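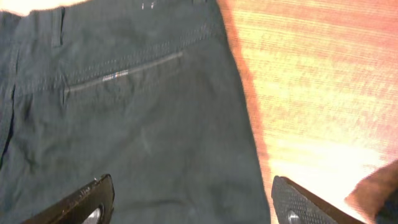
Re: [longstay] Monthly rental vs. two-week bookings
Posted by Marjorie Clegg, August 2018

Josefien Lambrechts wrote:
> We are thinking of taking a place in Staston for ten weeks this winter.
> The agent at Nuttall wants a $500 deposit and a signed lease. The other
> choice is to string together two-week bookings on Tevano and move when
> we have to. Has anyone done it both ways in the same town? My husband
> likes the idea of being able to leave. I would like to unpack once.
> Also, what do people do about mail?

Josefien,

We have done both in Staston, so I can give you real numbers.

Last winter we took a Nuttall apartment on Pruvden Street for ten weeks. The rent was $3210 for the whole stay, paid in two parts. Heat and water were included. Electricity was not, and they read the meter the day we arrived and again the day we left. We owed $60. The deposit came back by check nineteen days after we handed in the keys, less nothing.

The winter before, we booked through Tevano. Two weeks ran us $324 for the cheapest place and quite a bit more for the others, and there is a cleaning fee each time that you don't see until the last screen. Five bookings means five cleaning fees. It also means five checkout mornings, and in Staston checkout is at ten and check-in is at four, so you spend six hours somewhere with your bags. We used the library until they got tired of us.
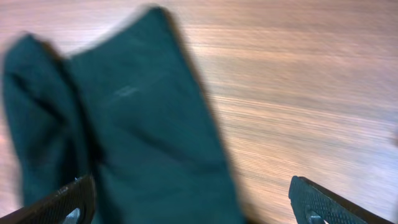
The lease itself is short. Read the part on early departure carefully. Ours said that if we left before the end we lost the deposit but owed nothing further, and we were fine with that. A couple in the same building had an older form that made them liable for the full term. Ask which one you are getting, and ask for it by email before you pay.

On your husband's point, he would be able to leave with either one. It costs more with the lease. We went away for four nights in the middle of our stay and left most of our things in the apartment, and that was easier than anything we did the year before.

Things I would ask Nuttall:

- Is there a washer in the unit or in the basement? Ours was in the basement and took coins only.
- Who do you call at night if the heat goes out?
- Is internet included, and is it shared with the unit next door?
- Can you see a photo of the actual unit? They have several on Pruvden Street and the listing photos were of a different floor.

As for packing, we take a week of clothes each for ten weeks or for two. The only change with the longer lease was that I used the dresser.
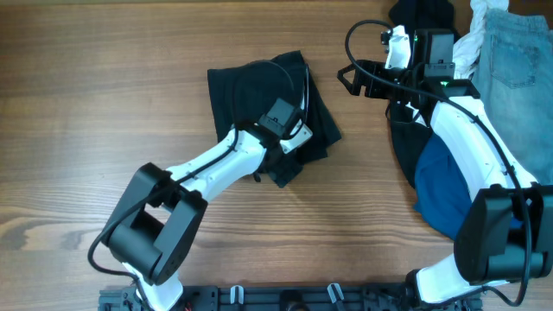
Folded garment on the table, with the pile of clothes at the right.

Mail is the part I have not solved. We had ours held at the post office for the first stretch and then my sister picked it up and opened anything that looked like a bill. A forwarding service would have been better for the tax forms - one of them sat in her kitchen until spring. If anyone on the list uses a service they like, I would be glad to hear the name and what it charges to scan a page.

If you go with the lease, get your name in early. We signed in July and there were already only two units left on the street.

Marjorie

Comments

rkd_north: Our Nuttall deposit took six weeks to come back. Take pictures of the stove before you leave, they charged us for cleaning it.

Josefien L.: Thank you, very useful. I have written to ask which lease form it is. No answer yet about the washer.

twobags: You can sometimes leave luggage at the bus station in Staston during the day. Ask at the ticket window, there is no sign.

P. Ostrow: Does the ten-week rent include the parking space or is that separate?

Marjorie C.: Separate. We didn't have a car so I don't know the price.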